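Gripper slips on hanger hooks: advice sought for a school automation project

Our sixth-form automation class is preparing a garment-handling exercise for the Clorkmont student competition, and the wrist camera view at the point of gripping is attached.

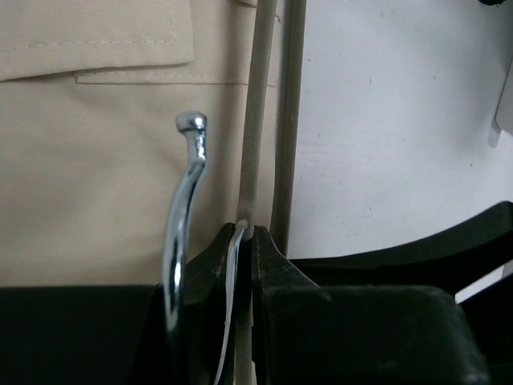 Details of the task

The arm must take a garment by its hanger and move it to a second rail. The hooks are polished metal and tend to turn between the fingers once the arm lifts. Teams are permitted 3 attempts. Is it preferable to alter the fingertips or the approach? Any guidance would be appreciated on behalf of the class.
Barry Marsden

The class is advised to begin with the fingertips. Smooth, hard fingers offer very little hold on a curved metal hook. A thin rubber facing, with a shallow groove cut across it, generally prevents rotation. Please confirm with the organisers that added material is allowed — some competitions treat it as a change of tool and require a fresh inspection.
It would also be sensible to reduce the lifting speed before increasing the grip force. Our own students kept a log of 158 lifts last October, and most of the failures occurred in the first moments of upward travel.
Jirayu Thongdee

Use rubber bands. Worked for us.
Dristix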